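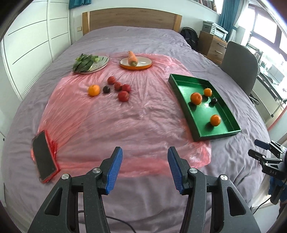 What do you do with a week's worth of vegetables when the kitchen counter is too small to sort them on?

Spread a plastic sheet over the biggest flat surface you have, which in a one-room apartment is usually the bed, and sort there before anything goes in the refrigerator.

That is the advice being given this month to residents of the Durach building in Clomton, where 104 studio apartments share a weekly produce delivery. The delivery started in April and comes on Thursday at 5 p.m. Each household gets one mixed bag of greens, root vegetables, tomatoes and citrus.

The apartments were built with a single counter next to the sink. Most of it is taken up by a two-burner stove and a dish rack. Residents told the building office that they were leaving the bags unopened on the floor overnight, and that soft fruit at the bottom was getting crushed.

Tsutomu Arai, who runs the delivery from a storefront on Kamata Street, wrote a one-page sheet that now goes out with the bags. It asks people to unpack the same evening and separate the food by how soon it has to be eaten.

"Put the greens on one plate and the carrots on another," the sheet reads. "Keep tomatoes away from anything heavy. Citrus can sit in a tray for a week, so do it last."

Arai said he sorts his own food the same way at home. He uses a thin plastic tablecloth on top of the bedsheet and wipes it down when he is done. A tray with sides is better than a plate for oranges, he said, and it can go straight onto a shelf afterward.

Carrots with the tops still on should be trimmed before they are stored. Leafy greens should be wrapped in a dry towel. Tomatoes stay out of the refrigerator until they are fully ripe. Any piece with a split skin should be set aside and used that night.

Not everyone likes the idea. Amparo Castaño, who has lived on the third floor for six years, said she tried it once and went back to using a folding table.

"I don't want dirt where I sleep," Castaño said. "The plastic slides when you lean on it. I bought a table for $29 and it goes behind the door."

She said the rest of the sheet was useful and that she has thrown away less food since she began sorting on delivery night. Her suggestion was to rinse muddy vegetables in the sink first, then let them drain before laying them out anywhere.

The building office said it is looking at a shared sorting table for the ground-floor laundry room. The Dreltero Fund, which pays for part of the delivery, has set aside $2,000 for it. The one price the office has received so far, for a steel table with a lower shelf, came to $2,312 with installation. A second price is expected before the next tenants' meeting.

Until then, bags will still be left at apartment doors. Residents who will be out on delivery day can ask to have theirs held at the storefront until 8 p.m. Copies of the sheet are available at the front desk.

14 shares
6 comments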